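Two-arm table setting: does mixing in the sloppy demos help?
Forum index > Home and small lab manipulation > Methods

Skirka
Joined in September, 58 posts

Hello all, and thank you for the warm welcome in the other thread. I promised to write up what we've been doing with the bimanual rig, so put the kettle on, as I do go on a bit.

The task is laying and clearing a single place setting. Valter Simões, who set up the original training code for us, always kept only the clean demonstrations and binned anything with a fumble in it. I had a feeling we were throwing away the interesting bits, so I trained two policies. One had 400 clean demos and nothing else. The other had 583, the same 400 plus the ones where the operator missed a grasp, stopped, and had another go. Same network, same number of training steps, 12 starting layouts for each.

The mixed policy finished 5 more of the layouts than the clean one, and I was so pleased I rang Valter at teatime! Nearly all of the difference came on the crockery, where both arms have to work in a very small space.
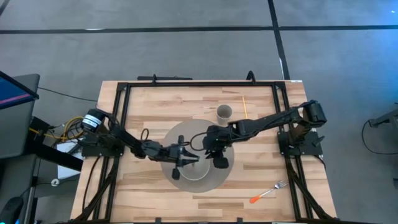
Both grippers over the plate and bowl, with the cup and fork still out on the table.

The clean policy tends to close its fingers a touch early at this stage and then just carries on as if it were holding something. The mixed one will often back off and try again, which is lovely to watch – a bit like a toddler with a shape sorter.

drevthorpe_dan
Nice write-up, but I'm not convinced. You've changed two things at once. One policy saw 183 more demos than the other, so how do you know it's the fumbles doing the work? It could simply be more data.

Skirka
That's a very fair point and I did wonder if somebody would raise it. My thinking was that holding the training steps equal took care of most of it, but I can see it doesn't cover variety.

drevthorpe_dan
It doesn't, no. Take 183 out of the clean set at random, put the fumbles in, and run 400 against 400. If the gap survives that I'll happily eat my words.

Fonseca
I'd go a little easier on her, Dan. We saw much the same on drawer opening, with matched set sizes, and the retries did help. What hurt us was leaving in the long pauses while the operator had a think. The policy learned to sit there doing nothing! Do you trim those, Skirka?

Skirka
Only the ones at the very start and end. I hadn't thought of the middle ones, and now you mention it, the mixed policy does sometimes hover for ages before it goes in.

Staltach
Fonseca is right about pauses. I disagree on retries, though. On thin things like cutlery ours picked up the habit of missing first and grasping second, as if the miss were part of the job. How did your fork do?

Skirka
Worse, I'm sorry to say. The clean policy was slightly better on the fork. I'd put it down to luck with so few layouts, but perhaps I shouldn't have. I'll run Dan's 400 against 400 with the middle pauses trimmed, and score the fork separately from the crockery.

drevthorpe_dan
Do the trimming on both sets, please, or we'll be back here having the same argument.

Skirka
Both sets, I promise. Valter wants more starting layouts as well, so it may be a little while before I'm back with numbers.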